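3. Data Collection

3.1 Collection setup

All demonstrations in the Clokska set were recorded by teleoperation on a single tabletop arm with a parallel gripper and a small camera fixed at the wrist. The operator moves a leader arm of matching kinematics, and the follower reproduces the joint positions with a fixed gain. We log the wrist image, the joint state, the commanded joint state, and the gripper opening. No external camera is used at training time. A fixed overhead view was recorded for the first collection site only and serves for annotation and for checking timestamps.

Two sites contributed data. The first, Luik, is a laboratory bench with constant overhead lighting. The second, Drirura, is a shared room in which lighting changes over the day and in which the table and its surroundings are rearranged between sessions. Policies trained on Luik data alone learned to rely on cues from the bench itself, in particular the front edge of the table, and lost accuracy when the bench was moved. We therefore collected most of the small-appliance episodes at Drirura.

3.2 Task family

The task family considered in this paper is the operation of small electrical fittings: pressing a button, inserting or removing a plug, and turning a rotary switch. These tasks share two properties. The contact region is small compared with the object, and the goal state can often be read from a local visual change, such as an indicator light. The second property makes it possible to label many episodes from the wrist view alone, provided that the gripper does not hide the indicator at the end of the motion.

We use 12 object types. For each type, the operator was given a written goal (for example, "press the right button") and no instruction about the approach path. Early trials in which the path was prescribed gave demonstrations with low variance, and the resulting policies recovered poorly from small pose errors.

3.3 Scene variation

Figure 2 shows a wrist view from the button-pressing task. The target is a round white power strip with two push buttons on its sloped front, placed on a pink tablecloth with a grid of thin white lines. One button shows a small blue light and the other is unlit, so the state of each control has to be read separately. A boxy adapter with a thick white cable stands in the top of the unit, and books and papers are stacked at the left.

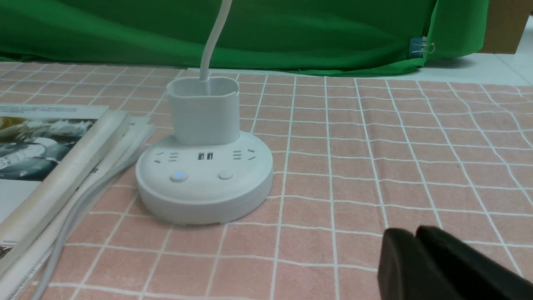 Figure 2. Wrist-camera view, button-pressing task. Both gripper fingers are visible at the lower right.

Between episodes the operator changes at least one of three factors: object pose, table covering, and distractor placement. Pose is sampled by hand inside a marked region and is not measured. We considered a printed pose schedule, but it increased the reset time and did not change the spread of poses in a pilot run. Table coverings were selected to include both plain and patterned cloth. Patterned cloth is useful for a practical reason: the feature matcher used in our pose-drift check fails on uniform surfaces, and a regular pattern gives it enough structure to detect whether the object moved during contact.

Distractors are everyday items placed near the target. They are kept out of the direct path of the gripper but may enter its wider workspace. Cords are left as they fall. A cord attached to the target restricts how far the object can rotate when pushed, and taping it down in a standard position would remove an effect that a deployed policy must handle. Episodes in which a cord caught on a finger were kept if the operator recovered without help, and were given a separate tag.

3.4 Episode structure

An episode starts with the gripper open or partly open at a pose chosen by the operator, subject to the target being visible in the wrist image. It ends when the operator presses a foot switch. The label is then entered as success, failure, or unclear. Episodes marked unclear are reviewed by a second annotator, who sees the last frames of the wrist video and the joint trace. If the two annotators still cannot agree, the episode is excluded from training and retained in the raw archive.

After review, the button-pressing subset contains 581 episodes. We hold out the episodes of 9 complete sessions for evaluation. Splitting by session is stricter than splitting by episode: within a session the covering, the backdrop, and the lighting are nearly constant, and an episode-level split places near-duplicate backgrounds on both sides. In our first experiments the episode-level split overstated success on new sessions by 26 percentage points. All results in Section 5 use the session-level split.

3.5 Filtering and known limits

Raw recordings pass through Clulum, our filtering tool, before training. Clulum removes idle segments at the start and end of each episode, rejects recordings with dropped camera frames, and flags sudden jumps in the commanded joint state. It does not filter for smoothness. Removing hesitant motion raised the mean speed of the learned policy but also raised the rate of missed presses, and we left such motion in the set.

Three limits should be noted. First, the wrist camera gives a strongly changing scale during approach. The target occupies a moderate part of the image at the start and may leave it completely in the last part of the motion, when the finger is closest to the button. The policy must then act on recent history, and this is where most failures occur. Second, the fingers are dark and matte, and on dark coverings their outline is difficult to separate from the background. We did not correct for this by recoloring the fingers, as the trained model would then depend on the change. Third, contact force is not measured. A press that reaches the surface without operating the switch can look the same as a completed press if no light changes, and labels for such objects rest on the operator's report.

The protocol was frozen in June, after the pilot run, and the version used for this paper was exported in September 2022. Later sessions follow the same protocol but are not included in the counts given here.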